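4 min read

I've been the one with the keys to our little town history room since August, and the question I get most is how to keep old family papers from falling apart. I learned most of this by doing it wrong first, so take it from me!

Start with the clips. Paper clips, staples, rubber bands, all of it comes off. Slide a bit of stiff plastic under a staple before you bend the legs up (I tore the corner off an 1890s land deed skipping that step, and I still feel sick over it). 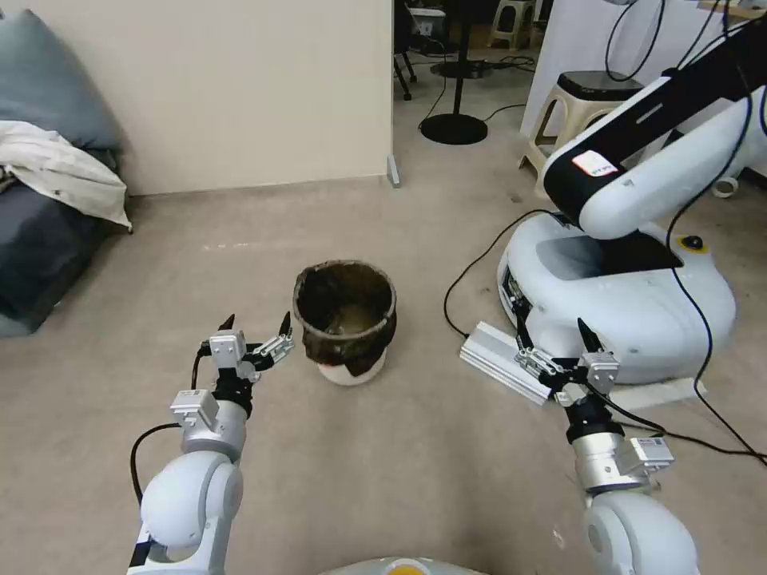
Vol. 12, No. 2

Next, get everything out of the attic. The basement too. A closet on an inside wall is much better, up on a shelf. My friend Clementina Pacheco kept her grandfather's store ledgers under the bed for years and they came through just fine.

For photos, write on the back in soft pencil, very lightly, and only near the edge. Names first, then the place. If you're guessing, put a question mark! Zulmira Marinho and I spent a whole evening arguing over a schoolhouse picture that somebody had labeled with total confidence and the wrong county.

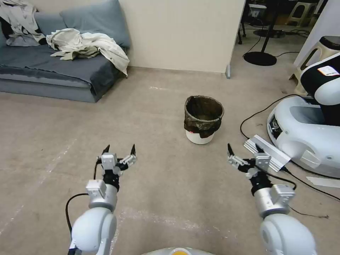 And if you're scanning while you have things out, 300 dpi is plenty for letters, but go higher for small snapshots you might want to enlarge. I do 8 pages, get up, stretch, and do 8 more, or I start feeding them in crooked.

Newspaper clippings get their own folder. They're acidic and they'll stain whatever they touch, so photocopy the good ones onto decent paper and file the copy with the letters.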